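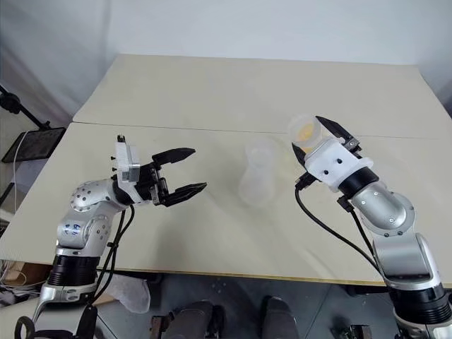

Teleoperation zweiarmig: Greifer driftet beim Umgreifen

Ich nehme Demonstrationen für eine Umfüllaufgabe auf, zwei Arme, Fernsteuerung über ein Leader-Paar, Aufzeichnung mit der Software Kivar. Der rechte Greifer hält den Becher mit dem gelb-orangen Inhalt, der linke ist offen und soll den hellen, in der Mitte schmaleren Behälter auf dem Tisch greifen. Sobald ich links zufasse, wandert rechts die Sollposition der Finger um ein paar Prozent. In der Wiedergabe ist der Versatz ebenfalls vorhanden, er steckt also in den aufgezeichneten Daten. Von 40 Episoden sind 15 deswegen unbrauchbar. Kalibriert habe ich zweimal, ohne Änderung. Kennt jemand die Ursache?

Grikivum
29. September 2018 (Samstag)

Nernmont

Vermutlich der Leader, nicht der Follower. Wer links konzentriert zufasst, lässt rechts unbewusst den Abzug nach, und der Wert wird eins zu eins übertragen. Prüfen lässt sich das so:

Rohwert des rechten Abzugs und Sollwert des rechten Greifers in dasselbe Diagramm legen. Laufen beide Kurven parallel, kommt der Fehler aus der Hand. Bleibt der Rohwert konstant und nur der Sollwert ändert sich, liegt es an der Umrechnung, dann die Kanalzuordnung in der Konfiguration kontrollieren.

Im ersten Fall hilft eine Haltefunktion: Unterschreitet die Öffnung eine Schwelle, wird der Sollwert eingefroren, bis der Abzug deutlich gelöst wird. Bei mir waren Abweichungen bis zu 24 Prozent des Abzugswegs nötig, damit die Haltefunktion nicht ungewollt auslöst. Wichtig: den eingefrorenen Wert als Aktion speichern, nicht den Rohwert. Sonst lernt das Modell die Drift mit. Die 15 Episoden würde ich neu aufnehmen und nicht nachträglich glätten.

Naqvi

Hatte ich auch, bei mir war es ein Wackelkontakt am Leader. Kabel tauschen.

Grikivum

Kurven verglichen, sie laufen parallel. Es ist der Abzug. Haltefunktion ist eingebaut, 39 neue Episoden ohne Versatz. Kabel vorher trotzdem getauscht, hat nichts geändert.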